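How to prepare a packing corner for a robot arm, and the people who work next to it

By Arvid Kvam, Felmont snack room and small orders

In July the packing room at Felmont got its second robot arm. The first one came to the Grevano site before us, and I was sent there to learn how they work with it. When I came home I wrote my notes in a clean form, and this page is made from them. It is meant for shift leaders and packers. You do not need to know programming to follow it.

Our work is simple to explain. Offices order mixed snacks, we pick them into bins, and the bins go out on the van. Before the arm, one packer did the whole order alone. Now the arm does the easy picks and the packer does the rest. It sounds like a small change, but the day feels very different, so please read the part about people also.

What you need

A piece of floor along a wall, with space for the arm to turn
Plastic bins, all of the same model
Tape for the floor
A printed order list
A packer who knows the goods well

Step 1. Choose the wall

Take a plain wall if you have one. At Grevano they first used a wall with shelves, and they spent much time on moving things out of the way of the arm. Clean the floor and walk the route from the door to the corner with a trolley. If you must turn the trolley more than once, choose another corner.

Step 2. Put the bins in a row

Place the bins side by side against the wall, and keep this order the whole shift. The arm is taught where each bin is. If a bin is moved by a foot in the middle of the day, the arm will still go to the old place. We had this in our first week, and a full carton of Caron biscuits went on the floor.

Use bins with handle holes. The packer lifts them many times in one shift and the hands get tired.

Step 3. Start with few products

Begin with two kinds of package which are different in shape. For us a wide bag and a narrow pack was a good pair to start. Bags are the more difficult of the two – they bend, and they slide down when you let go. Stand them upright in the bin, and let the next package lean on the side.
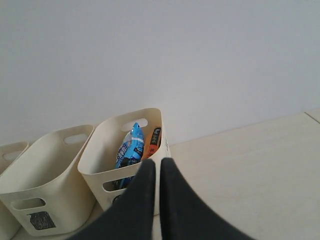 Do not fill the bin to the top in the first days. When there is space between the packages, the fingers can open without pushing the neighbor over. Later you can pack closer, but do it slowly and look at each new product separately.

Step 4. Run a slow hour

Set the arm to the slowest speed and stay with it for one hour. Write down each time it stops and what it was holding. In our first slow hour we had five stops, all of them with bags. We changed the place where the fingers take the bag, from the top edge to lower down on the body, and ran the hour again.

The writing must be done by the packer and not by the technician. The packer sees other things. For example, the technician was content when the bag was in the bin, but the packer saw that the chips inside were crushed.

Step 5. Decide who can stop it

Everybody in the room can stop the arm. Say this aloud at the start of the shift, also to people who come only for one day. Nobody has to explain afterwards why they pressed the button.

What changes for the people

The first change is the walking. A packer here used to go to the shelves for every line of the list. Now she brings goods to the corner in larger lots and checks the finished bins. The legs are happy, but the checking is tiring in another way, and after two hours the eyes begin to skip. We therefore change places every two hours – one checks, the other fills.

The second change is the talk. Before, two packers worked at one table and spoke all day. When the arm came, one of them stood alone with it. We moved the label table closer to the corner, and it became better.

The third is about pay. At our place the bonus was counted from packed orders per person. With the arm this number has no clear meaning, and there was some bad feeling until it was changed to a bonus for the whole shift. If you have the same system, talk about it before the arm arrives. I did not, and I regret it.

If the list does not match

On our busiest day we had 112 orders, and the list from Jetano, the order program, came with old product names. The arm can not guess. Take the order out, pack it by hand, and correct the name in the evening when the arm is parked.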